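Veketti School of Hospitality Services
Housekeeping Practice, Unit 3: Surfaces and Boards
Handout prepared by Edeltraud Mayrhofer

3.1 Scope
This unit covers the care of light-colored tabletops and small writing boards. Students should have read the notes on cleaning agents before the session. Sorin Bošković will supervise the practical work in the Dillberg annex.

3.2 Selecting the tool
Begin with the mildest tool that will do the work. A soft sponge is suitable for most pale tabletops. Abrasive pads are not permitted in this unit, as they dull the finish and leave scratches in which dirt collects. A shaped sponge with a narrow waist may be held at the middle and turned end for end, so that both lobes receive equal use.
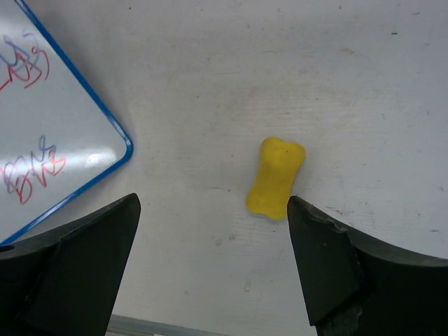
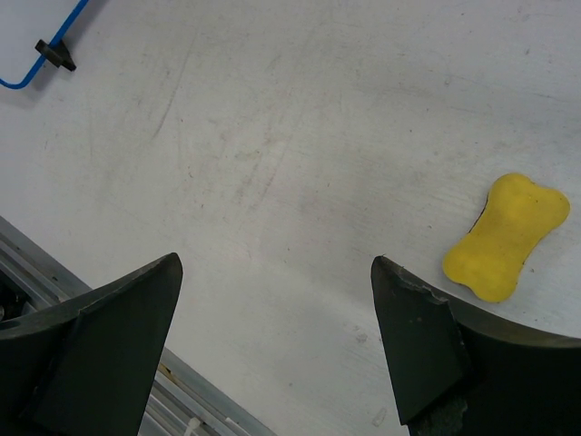 The small whiteboard stands on the same table as the yellow piece.
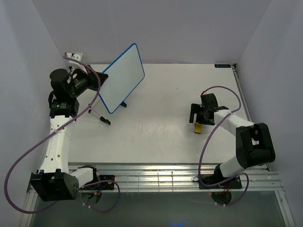
3.3 Procedure for boards
Clean the board before the table. Dust and ink residue fall downward, and a table wiped first will need to be wiped again. Work from the top edge in straight, overlapping strokes – circular rubbing spreads the ink. Wipe the frame last, including the corners.

3.4 Procedure for tabletops
Remove loose items and set them aside in the order in which they are to be returned. Add 3 ml of the neutral cleaner to 200 ml of lukewarm water. Wipe from the far edge toward the body, then dry with a folded cloth. Report scratches and stains that remain after two passes; do not attempt a third.

3.5 Assignment
Submit a one-page work record to Dima Najjar by 4 p.m. on Sunday. State the surface, the tool and the cleaner used.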